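Nurwood Opens Its Snack Basket Swap to Everyone in Jirngate This April

JIRNGATE - I'm so happy I finally get to write this one! Nurwood, our little snack-sharing club, is opening its basket swap to the whole town in April. You fill a basket with treats, you bring it to our room on Sedgwick, and you go home with a basket somebody else packed. Last year our members passed along 3,422 snacks, and I'm pretty sure I ate more than my share (the gum was mostly me).

Packing is my favorite part. I spread everything out on the bed, pick through it, and go back and forth over what makes the cut.

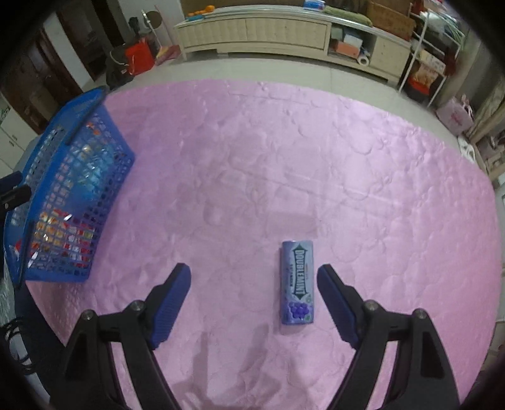

How much does it cost to join?
It costs $3 per basket, paid at the door, and kids under 4 swap free with a grown-up.

Any sturdy basket with a handle will do. I like plastic ones with holes in the sides, and I put the big flat pouches down first with the smaller packets on top. Clear-wrapped things can stand up behind them. Please keep everything sealed, and mix it up a little - sweet, spicy, chewy, whatever you love!

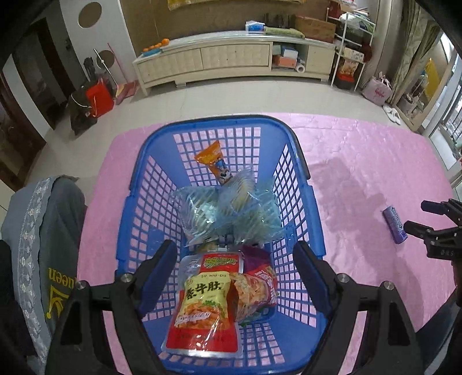

I'd also tuck in a note if any of the labels are in a language your swap partner may not read, just a line on what it is and how hot it gets. Our friends at Flurico are printing free note cards for the first 99 baskets. Doors open at 10 a.m., and sign-up sheets are at the Nurwood front desk now.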